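3. Surface drainage on the Hultstead track

Infiltration was measured at 6 points using a single ring. Each point received 100 ml of water and was timed until no standing water remained. Readings under tree cover were the slowest.

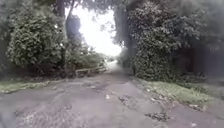 Lakmal Wijesinghe objected that a single ring overstates the rate on compacted ground, as water escapes sideways. The readings are therefore used for ranking only.

Point 2 was repeated on Thursday and the two times differed by almost 7 seconds. 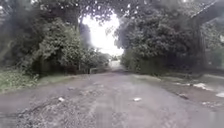 Does gravel size affect the ranking? Only at the Fletside end, where the coarser samples drained first.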